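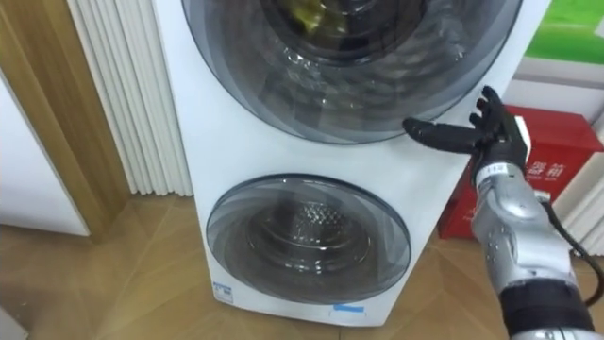
Lavandería, planta baja. Unidad de dos tambores, uno encima del otro.

LISTA DE COMPROBACIÓN - APARTAMENTO DE ALQUILER, EDIFICIO DRISARI
Revisión de entrada, 7/27/19
Revisa: Diarmuid Breathnach
Gestiona: Kumer

Claves: C = conforme. NC = no conforme. P = pendiente de que alguien me enseñe un papel.

El modelo de lista es el de Kumer y lo he rellenado tal cual, con mis comentarios debajo de cada punto. La lista da por bueno casi todo lo que se puede marcar desde la puerta. Yo he intentado no hacerlo.

1. ACCESO Y SALIDA

1.1 Puerta de entrada abre y cierra sin forzar. C
1.2 Cerradura cambiada desde el último inquilino. P
Me aseguran que sí. No hay factura ni nota del cerrajero. El bombín tiene arañazos alrededor de la llave, y para ser nuevo me parecen muchos.
1.3 Escalera de evacuación despejada. NC
Dos bicicletas y un cochecito en el rellano del segundo. En el informe de marzo figura como «resuelto». Será que se resolvió un rato.
1.4 Iluminación de emergencia. NC
El piloto verde está encendido, pero al pulsar el botón de prueba no pasa nada. Un piloto encendido solo demuestra que hay un piloto.

2. DETECCIÓN Y EXTINCIÓN

2.1 Detector de humo en pasillo. C
Suena. Lo he probado con el botón y después con aerosol de prueba, que es lo que vale.
2.2 Detector de humo en dormitorio. NC
Hay base en el techo y no hay detector. El casillero de la lista pregunta si está «instalado el soporte», así que según Kumer esto estaría conforme. Lo marco como NC y que me llamen si quieren.
2.3 Extintor de planta. P
Etiqueta de revisión ilegible en la parte del año. La aguja está en la zona verde. Pido el certificado de la empresa Dolan, que según el cartel del portal hace el mantenimiento.
2.4 Manta ignífuga en cocina. C
Colgada demasiado cerca de los fuegos para mi gusto. La lista no dice nada de dónde colgarla.

3. ELECTRICIDAD

3.1 Diferencial salta con el botón de prueba. C
3.2 Circuitos rotulados. NC
Rótulos a lápiz. «Cocina» corta el baño. No he encontrado qué corta «varios».
3.3 Enchufes fijos a la pared. NC
El de detrás del sofá baila. Hay que apartar el sofá para verlo, cosa que dudo que se hiciera en la última visita.
3.4 Boletín eléctrico vigente. P
Me han enviado uno por correo, expediente 515. Corresponde a otro piso. He pedido el bueno y me han vuelto a mandar el mismo.

4. AGUA Y GAS

4.1 Llave general localizada y operativa. C
Dura, pero gira.
4.2 Sin fugas visibles bajo fregadero. C
Papel de cocina seco tras diez minutos con el grifo abierto. No garantizo nada para el undécimo.
4.3 Calentador: evacuación de humos. NC
Junta del tubo con cinta de aluminio. Quien la puso aseguró por escrito que es «una solución definitiva». No la acepto. Que la vea un instalador autorizado antes de entregar llaves.
4.4 Detector de monóxido de carbono. NC
No hay. Presupuesto adjunto: 398 por suministro, colocación y «gestión», concepto este último que nadie me ha sabido explicar. Pídase otro.

5. VENTANAS Y BALCÓN

5.1 Ventanas con tope de apertura. P
Las del salón sí. La del dormitorio está bloqueada con pintura, y no pienso dar por seguro lo que no he podido abrir.
5.2 Barandilla firme. C
He empujado con ganas - no con un dedo.
5.3 Persianas. C

6. ZONAS COMUNES

6.1 Lavandería: suelo sin obstáculos ni agua. P
No doy conformidad sobre el agua sin verlo con las máquinas en marcha. Volveré.
6.2 Lavandería: instrucciones de uso a la vista. P
Kumer dice que las tiene plastificadas en la oficina. En la oficina no le sirven a ningún vecino.
6.3 Cuarto de contadores cerrado con llave. NC
Cerrado sí, pero la llave está encima del marco de la puerta.
6.4 Teléfono de avisos en el portal. NC
He llamado. Es el de la administración anterior, Ganunstead, y me atendieron con mucha amabilidad para decirme que no llevan el edificio.

OBSERVACIONES GENERALES

La hoja de resumen que me pasaron con la lista ya traía escrito «apto con observaciones menores». La he tachado. Un dormitorio sin detector y un calentador con cinta en el tubo no son observaciones menores, por bonita que haya quedado la pintura del pasillo.

No recomiendo entregar llaves hasta cerrar 2.2, 4.3 y 4.4. El punto 1.3 lo volveré a mirar sin avisar, porque avisando siempre está bien.

Documentación que sigo esperando: factura del bombín, certificado del extintor, boletín eléctrico del piso correcto.

Copia a Kumer y a la propiedad. Si alguien quiere discutir un punto, que indique el número y mande el papel. Por teléfono no cambio ninguna marca.

D. Breathnach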